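Section 6. Recovering from a missed grip

This section applies to Trirkar two-arm cells running the Etico handling package, both on the real cell and in the simulator. It was revised on 15 July 2022 after the faults logged at the Boltham site in March.

A missed grip is reported as fault 27. The controller raises it when the fingers reach the commanded width and the grip force stays below the set limit. The arms stop where they are and the servos remain on.

CAUTION: An arm stopped on fault 27 can still move. Stay outside the guarded area until step 3 is complete.

6.1 Before you clear the fault

1. Press HOLD on the pendant. Do not press RESET yet.
2. Write down the fault code and the program line shown beside it.
3. Turn the key switch to SERVICE and remove the key. The servo lamp goes out.
4. Save the log. The controller keeps the last 1000 entries and then overwrites the oldest.
5. Replay the stopped cycle in the simulator, using both the gripper views and the room view. Compare the position of the fingers with the position of the parts.

Views from the simulator:

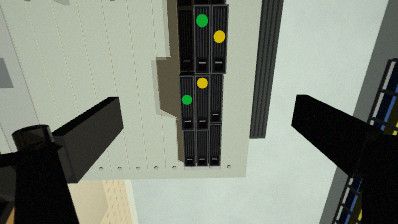
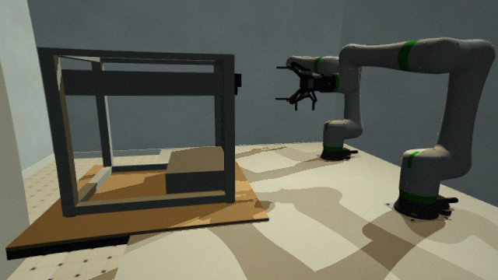
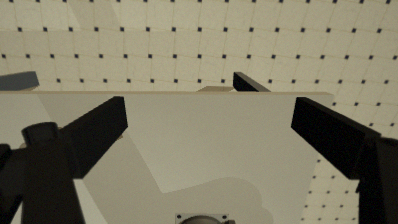

6.2 Finding the cause

6. Open the parts list and check that the pick position matches the layout you loaded. At Boltham the program was calling an older layout, so the arm closed at a point where the new layout had no part.
7. Check the approach height. If it was edited by hand, restore the saved value.
8. Check the opening width against the part sheet. Fingers that start too narrow can push a part aside before they close.
9. Run the finger test from the Mirzaei gripper menu with no part loaded. Both fingers should travel the full stroke without a pause.

Note: A pass in the simulator does not clear a worn finger pad. Inspect the pads on the real cell as well.

6.3 Restarting

10. Remove any dropped part by hand – the key must still be out.
11. Leave the guarded area, close the gate and return the key switch to AUTO.
12. Press RESET, then HOME. The arms return one at a time. If they start together, press the emergency stop and call service.
13. Run one cycle at low speed before going back to production speed.

If fault 27 returns on the same program line, do not raise the grip force above 400. A higher setting hides the fault and can crush the part. Send the saved log to Golnar Fallahi in application support. Requests to change the force limit go to Joelle Shboul and need the cell serial number.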